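Fitting a hard drive in an old office tower
Print this page | E-mail this page

Sooner or later somebody gives you a retired office computer. It will be black, heavier than it looks and short of a hard drive, the last owner having kept theirs out of natural caution. Mine came from Lorenz Eder, who wanted his cupboard back. I gave him 40 francs and we both felt we had won.

Shut it down, switch off at the wall and pull every lead out of the back. Press the power button once to drain what's left. Touch bare metal on the case before you touch anything green.

Lay the tower on its side on something flat and take off the side panel. On most of these it slides back and lifts. If it won't, look for the screw you missed - there is always one.
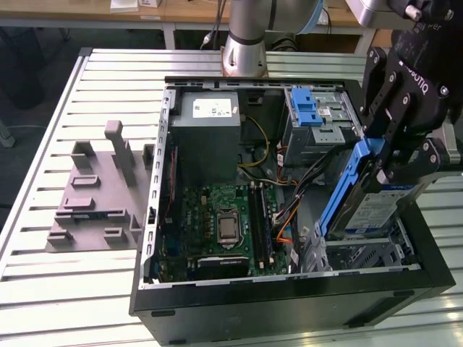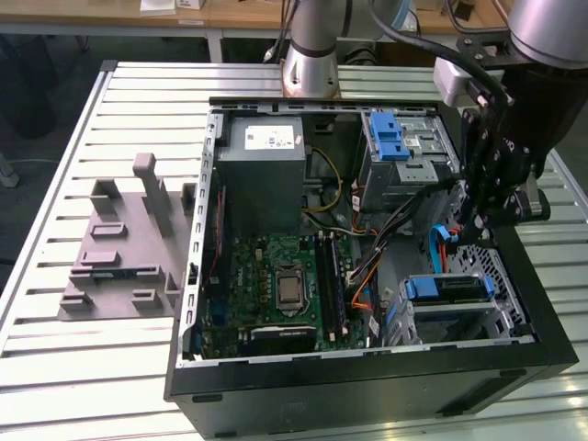 Slide the drive into the tray first, label up, connectors facing the cables. Coloured plastic generally means "pull me", so squeeze the handle, bring the tray out and flex it gently round the drive. The pins go in the screw holes on the sides. It will feel as if it's about to snap. Mine have all survived, apart from one in October that we don't discuss.

Push the tray home until it clicks. Then do the two leads: the wide flat plug is power, the narrow one is data. Both are L-shaped and go in one way round. Tuck slack cable away from the fans.

Before you put the panel back, plug in and check the drive appears in the BIOS. Svenja Pfister closes hers up first, every time, and has become very quick at opening them again.

Allow 90 minutes, mostly for finding the screwdriver.

Contact Denise Blackburn | Copyright Burby 2021 | Back to top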